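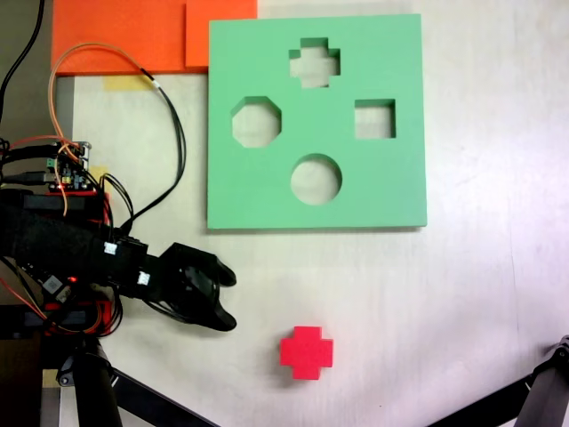 Review: the Drulleron hanging system for small galleries

Drulleron sells this rail-and-cable kit as the end of drilled walls. I run a two-room space in Tometberg and have heard that before, usually from somebody with a catalogue under their arm. We put it up for our winter group show and have lived with it since August.

What you get

A white rail, steel cables, hooks and a spirit level I wouldn't trust with a bathroom shelf. The starter set costs 900, and the corner pieces are extra, although I have yet to see a gallery without corners. 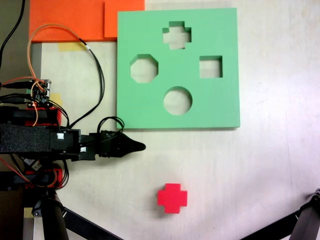 Putting it up

The leaflet promises an afternoon. It took us 2 days. Old plaster is partly to blame, but the wall clips are stiff and the drawings are tiny. Once fixed, the rail does sit straight and takes paint well.

Moving a picture sideways is easy, I'll give them that. Moving it up or down means loosening a grub screw behind the frame while someone else holds the work. With a light print that's fine. With a framed oil it is a nuisance,

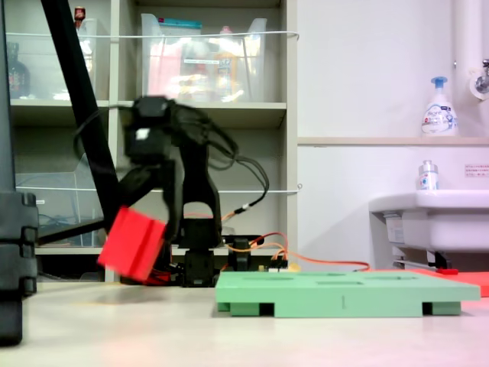 and with anything in glass I'd want a third pair of hands. Cables also show. Painters seem not to mind, photographers do, and one of ours asked for nails.

Against the competition

The Rampersad rail is uglier and has fewer parts to lose. Nondmont's costs 2,000 for the same length of wall, and I can't see where the money goes. If you rehang every month, Drulleron may earn its keep. If you change shows twice a year — as most of us do — filler and a drill are still cheaper.

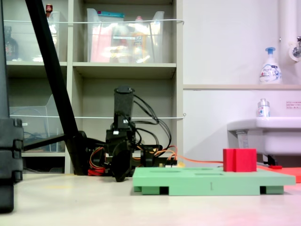 Red cube on the green platform, with the black arm to the left.

Reviewed 15th February. Kit bought at full price.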